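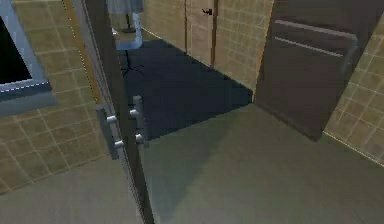
Handout 4: Doors, walls and what a house does to sound

Okay, this is the handout I promised before the quiz. It covers sound in small rooms, so bathrooms, hallways, stairwells, that sort of space. Chapter 3 of the course reader does the math properly. I'm sticking to the ideas and a few numbers you'll want to keep in your head.

Start with reflection. Sound hits a surface and some of the energy goes back into the room, some gets soaked up, and some goes on through to the other side. We call the soaked-up fraction the absorption coefficient, and it runs from 0 (everything comes back) to 1 (nothing comes back). One warning: an open window counts as 1, even though it isn't soaking up anything at all. The sound just leaves. People lose points on this every year, so please read it twice.

Hard, smooth, heavy surfaces sit down near 0. Glazed tile is in that group, and so are glass and painted concrete. Carpet, curtains and a couch full of people sit a lot higher, at least for high-pitched sound. For low-pitched sound carpet does very little – it's too thin compared with the wavelength. Take 80 Hz. The wavelength is a bit over four meters, and your carpet is maybe a finger thick. You can see the problem!

Why singing in the shower feels so good

I spend a silly amount of time on this in lecture because I love it. A small room with hard walls does two things for you. First, the sound hangs around, so your notes run into each other and the wobbly bits get smoothed over. Second, the room has resonances, and in a small room the lowest ones are spread far apart, so you hear them one at a time. Hum slowly up from your lowest note and at some point the whole room seems to join in. That's a room mode.

For two parallel walls the lowest mode is the speed of sound divided by twice the distance between them. We use 343 meters per second in this course. So if your walls are 1.25 meters apart you get 343 / 2.5, or a little over 137 Hz, and that's a comfortable note for a lot of lower voices. Go home and try it. Measure your bathroom, work out the number, then hum and see where it kicks in. The floor and ceiling give you another mode, and the other pair of walls a third.

Doors

Now the part that gets skipped. A wall is only as quiet as the weakest thing in it, and the weakest thing is nearly always the door. Two reasons:

Weight. Heavier panels block more sound. Double the mass and you gain up to 6 dB in the simple version of the mass law. Hollow doors are light, so they start out behind.

Gaps. Air leaks are sound leaks. A slot under the door can undo most of what a good heavy slab gives you. I once paid for a really nice solid door for my home office and heard the dishwasher exactly as well as before. A rubber strip along the bottom fixed more of it than the door had.

What about a door left partly open? Then you can mostly forget about the panel, and the opening is what counts. Sound also bends around the edge, low notes more than high ones, and that's why a voice from the next room comes through boomy and hard to understand. You get the vowels and lose the consonants.

Reading the lab data

The spreadsheet has 3,898 rows. Don't panic, you only need the ones marked "corridor," and the filter button is your friend. The four test rooms are called Temus, Grakberg, Lauritsen and Ninix (I didn't pick the names). Temus and Ninix have hard walls, the other two have carpet and curtains. Before you plot anything, write down which room you think will have the longest decay at low frequencies and why. I don't grade whether the guess is right. I do grade whether it's there.

Keep these for the quiz

Speed of sound: 343 m/s
Lowest mode between parallel walls: speed / (2 x distance)
Open window: absorption of 1
Doubling the mass: up to 6 dB

The quiz has 18 questions, most of them short. Calculators are fine, phones aren't. Write-ups for the corridor lab are due at the end of October, on paper, with your bathroom measurement stapled to the back.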